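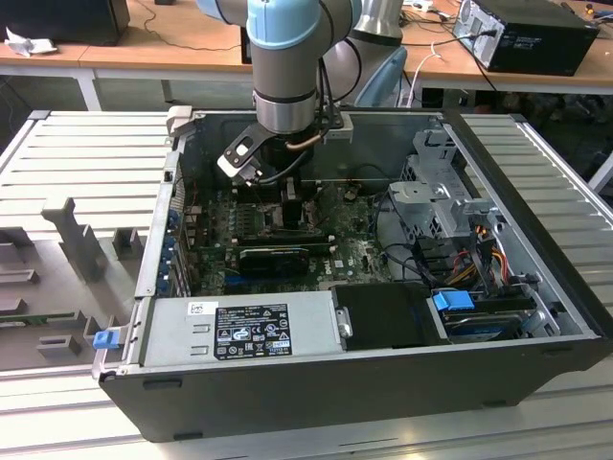

옆판을 떼고 작업대에 눕힌 Dell 타워형 본체. 파란색으로 된 걸쇠와 탭이 손으로 다루는 부분이다.

데스크톱 본체 내부 청소와 부품 분리 순서

적용 범위: 옆판이 열리는 타워형 데스크톱. 일체형과 노트북은 해당하지 않는다. 제조사 설명서가 있으면 설명서의 순서가 우선한다.

1. 작업 전 준비

운영체제를 정상 종료한다. 절전이나 최대 절전 상태에서는 작업하지 않는다. 전원 케이블을 뽑고 모니터, 랜, USB 케이블을 모두 분리한 다음 전원 버튼을 8초간 눌러 잔류 전하를 방전시킨다.

본체는 옆판이 위로 오도록 눕힌다. 세워 둔 채로 그래픽카드를 빼면 카드 무게가 슬롯 한쪽에 걸린다. 금속 작업대를 쓸 때는 정전기 방지 매트를 깔고 손목 스트랩을 섀시의 도장되지 않은 금속면에 연결한다. 카펫 위에서는 작업하지 않는다.

필요한 것
십자드라이버 2번
부드러운 붓(정전기 방지용)
압축 공기 캔 또는 수동 블로어
이소프로필알코올, 보풀 없는 천
나사를 담을 칸막이 접시
마스킹 테이프와 유성펜

2. 기록

케이블을 뽑기 전에 내부 전체를 한 장, 커넥터 부근을 가까이서 여러 장 찍어 둔다. SATA 케이블은 모양이 같아 포트 순서가 바뀌기 쉽다. 마스킹 테이프에 포트 번호를 적어 커넥터 양쪽 끝에 붙인다. 전면 패널용 가는 배선은 꼭 필요한 경우가 아니면 그대로 둔다.

3. 분리 순서

가. 확장 카드
후면 브래킷 쪽의 고정 걸쇠를 먼저 연다. 보조 전원이 연결된 카드는 커넥터의 잠금 탭을 누른 상태로 뽑는다. 슬롯 끝의 고정 레버를 젖히고 카드 양 끝을 잡아 수직으로 들어 올린다. 좌우로 흔들지 않는다.

나. 하드디스크
데이터 케이블과 전원 케이블을 뺀 뒤 걸쇠를 누르고 베이에서 꺼낸다. 케이블은 선이 아니라 커넥터 몸체를 잡는다. 꺼낸 디스크는 기판 면이 바닥에 닿지 않게 놓는다.

다. 메모리
슬롯 끝의 클립을 벌리면 모듈이 올라온다. 접점에는 손을 대지 않는다. 단순 먼지 제거라면 메모리는 빼지 않아도 된다.

라. 전원 공급 장치
바깥쪽 먼지만 제거한다. 어떤 경우에도 케이스를 열지 않는다. 내부 커패시터는 전원을 뽑은 뒤에도 위험한 전압을 유지할 수 있다.

걸쇠가 움직이지 않으면 힘을 더 주지 말고 남은 나사가 있는지 확인한다. 손나사는 손으로 돌려 풀고, 너무 조여 있을 때만 드라이버를 쓴다.

4. 먼지 제거

위쪽 면에서 아래쪽으로, 안쪽에서 바깥쪽으로 진행한다. 압축 공기 캔은 똑바로 세워 짧게 끊어 분사한다. 기울이면 액체 상태의 분사제가 나와 기판에 닿는다. 팬은 손가락이나 나무 막대로 날개를 고정하고 분사한다. 공기압으로 고속 회전하면 베어링이 손상된다.

방열판 사이에 뭉친 먼지는 붓으로 풀어낸 뒤 불어 낸다. 가정용 진공청소기의 노즐을 기판에 직접 대지 않는다. 카드 접점의 얼룩은 알코올을 조금 묻힌 천으로 한 방향으로 닦고 완전히 말린다. 지우개는 도금층을 깎으므로 쓰지 않는다.

5. 나사와 부품 보관

나사는 분리한 위치별로 칸을 나눈다. 디스크용과 섀시용은 나사산 규격이 달라 섞어 쓰면 암나사가 망가진다. 분리한 카드와 메모리는 정전기 방지 봉투 안에 넣는다. 봉투 바깥면에 올려놓는 것은 보호 효과가 없다.

6. 조립과 확인

분리의 역순으로 조립한다. 카드는 슬롯에 수평으로 들어갔는지, 고정 레버가 원래 위치로 돌아왔는지 확인한다. 배선이 팬 날개에 닿지 않게 정리한다. 옆판을 닫기 전에 접시에 남은 나사가 없어야 한다.

처음 켤 때는 모니터와 키보드만 연결한다. 화면이 나오지 않으면 전원을 끄고 케이블을 뽑은 다음 메모리, 그래픽카드, 보조 전원 순으로 다시 끼운다. 디스크가 인식되지 않으면 2항에서 찍은 사진과 포트 번호를 대조한다.

청소 주기는 일반 가정에서 1년에 한 번, 반려동물이 있거나 본체를 바닥에 두는 경우 3개월에 한 번 내부를 점검한다.

정리: Johanna Leitner
검토: Noman Khokhar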